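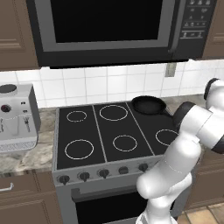 According to one comment submitted during the spring test period, the hardest part of working with a motion planner is finding out why it gave up. That remark has been repeated in several forms by groups using the Wena planning software, and it shaped much of the work behind the new version released this July by the Trurnness Institute.

Wena 2 is a planning and replay package for single-arm manipulation. It takes a goal for the gripper, a model of the arm and a model of the surroundings, and returns a path that keeps every link clear of fixed surfaces. The first version reported only success or failure. The new one keeps a record of each rejected path, including the link and the surface that caused the rejection, and stores that record next to the run so that it can be opened later.

The release was tested in a simulated kitchen built with Wike, the institute's scene tool. The kitchen has a range with a microwave mounted over it, cabinets on both sides and stone-patterned counters. Space between the cooktop and the microwave is limited, and paths to the rear of the cooktop are among the most difficult in the test set. The earlier planner often chose an elbow position early in a motion that left no clear way to finish it.

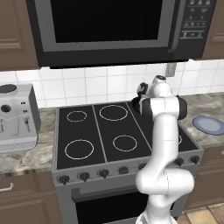
Can the new version be used with scenes that were built for the old one? Existing scene files will load without changes, but the rejection records are only written once each surface in the file has been given a name. A script that assigns default names is included in the download.

The test set consists of 1002 planning problems, of which the new version solved 962 within the time limit. Most of the remaining problems involve a goal close to the wall, where the wrist must turn late in the motion. These cases have been published with the release, together with their rejection records, and outside groups are welcome to work on them.

Arnitetti, the institute's industrial partner, contributed the replay viewer. A run can now be stepped forward or back from three fixed viewpoints, and any moment can be exported as a starting state for a new plan. Replanning from a saved state takes almost 30 milliseconds on the reference computer – fast enough for the planner to be called again while an arm is moving. Tests on the approach to a plate at the counter, next to the range, were used to tune this feature. 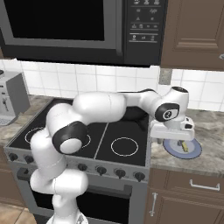
Trurnness Institute | Department of Robot Software | Planning and Control Group

The department will support the first version of Wena until the end of the academic year. After that, only the new version will receive corrections. Groups that rely on the older command-line options should read the migration notes, as four options have been renamed and the smoothing option has been removed.

A training session on reading rejection records will be held online in September. There are 20 places, and priority will be given to groups with a current Wena license. Requests for a place, as well as reports of faults in the software, should be sent to the Planning and Control Group through the department's support page. The Wike scene files used in testing are available from the same page.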